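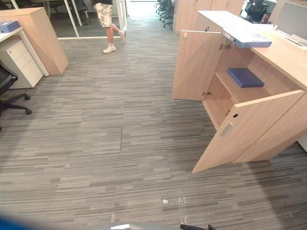

Dataset Card / Office Storage

Ciklow Office Storage Collection
Last revised: Oct 2, 2022

Summary

The Ciklow collection documents everyday storage in shared offices: cabinets, drawer pedestals, shelves, and the binders, folders and boxes kept in and on them. It contains 3,731 images from 16 offices at the Bullton and Fedthorpe sites. Rooms were recorded in their ordinary working state, and furniture was not rearranged beforehand.

Contents

Each image is filed under one main storage item. In the opening image this is the light wood cabinet with both doors open and a navy-blue box on its shelf. The blue ring binder on top of the cabinet is entered separately, under "surface storage." Desks and chairs are listed only as surroundings.

Labels

door state – open, closed, partly open
location – inside, on top, on desk, on floor
item type – binder, folder, box, loose paper, other

Open cabinets account for 662 images. A further 327 show items placed on top of a cabinet that also has shelf space inside.

Known limits

Light wood furniture is overrepresented. Labels on binder spines are often too small to read and were not transcribed. Passersby may appear in the aisles; they carry no label.

Maintenance

The collection is maintained by the Deng Workplace Archive. Corrections should cite the image number and the label concerned. Revised label files are issued each September.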